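플래너건 의원 흉터·피부이식 팀 5월 모임 회의록

참석: 카르멜라 마르티넬리, 리엄 폴리, 콜름 돌런, 이바 오 그리파, 그리고 받아 적은 저(아녀 캐럴)
시작: 오후 4시

지난 회의록은 고칠 것 없이 통과됐어요. 리엄이 자기 이름 철자가 틀렸다고 했는데 그건 지지난번 거였고요, 벌써 고쳐 뒀습니다!

1. 공여부 드레싱
허벅지에서 부분층 피부를 뗀 환자들 경과 기록을 카르멜라가 정리해 왔어요. 모두 184건. 거즈를 일찍 떼다가 새살까지 같이 뜯기는 일이 아직 있어서, 가장자리가 저절로 들뜰 때까지 두고 들뜬 데만 잘라 내기로 했습니다. 콜름은 실리콘 계열로 다 바꾸자는 쪽인데 저는 솔직히 값이 걸려요. 프레나 쪽 견적을 받아 보고 다음에 다시 얘기하기로.

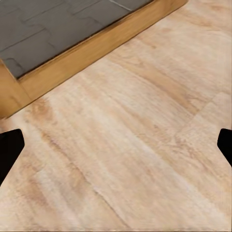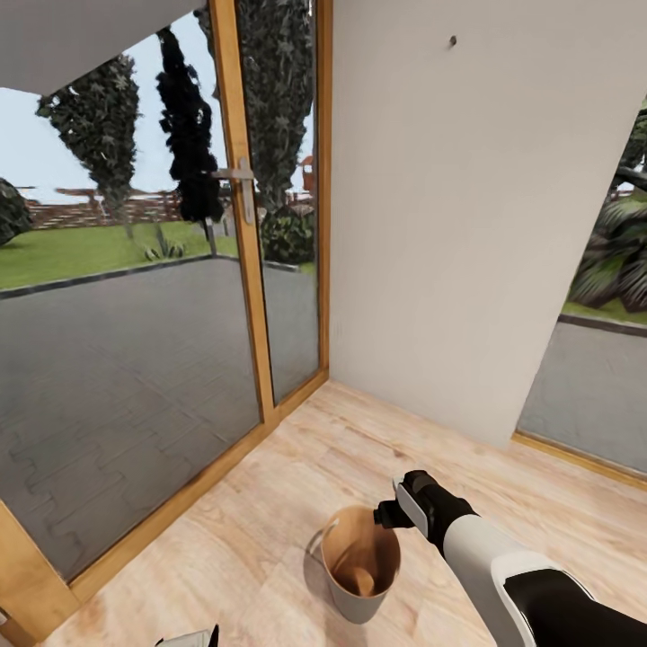
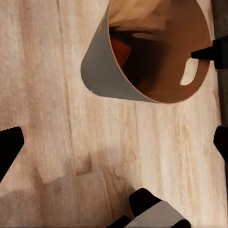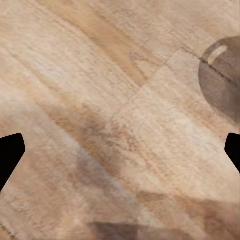
2. 절개 방향과 환자 안내문
안내문 초안은 이바가 썼고, 제일 오래 붙잡고 있었던 안건이에요. 피부 긴장선을 설명하는 대목이 너무 딱딱하다는 의견이 많았거든요. 그래서 제가 바로 위 마지막 사진의 나뭇결로 설명하면 어떠냐고 했어요. 결이 왼쪽 위에서 오른쪽 아래로 비스듬히 흐르잖아요, 피부에도 저런 방향이 있고 그 방향을 따라 짼 흉터가 대체로 덜 벌어진다, 이렇게요. 리엄은 피부는 나무랑 달리 늘어난다며 그 말도 꼭 넣자고 했고(맞는 말이죠), 관절 위를 지나는 흉터는 따로 한 단락을 두기로 했습니다. 이바가 다시 써서 돌립니다.

3. 흉터 마사지 시작 시점
실밥 뽑고 2주 뒤부터로 통일. 다만 상처가 다 닫히지 않았으면 미룹니다. 전화 문의가 354통이나 왔는데 상당수가 이 질문이었대요. 퇴원할 때 드리는 종이 맨 위에 올려 달라고 콜름이 부탁했고 다들 좋다고 했어요. 압박복 치수를 다시 재는 날도 그 종이에 같이 적고요.

4. 기타
- 퍼우드 분원 외래 시간표: 카르멜라가 확인 중
- 수술 전후 사진 동의서: 새 양식으로 교체, 옛 양식은 제가 치울게요
- 이식편 고정용 스펀지 재고: 리엄이 주문

다음 모임은 6월, 같은 시간이에요. 안내문 고칠 데 있으면 그 전에 이바한테 바로 보내 주세요.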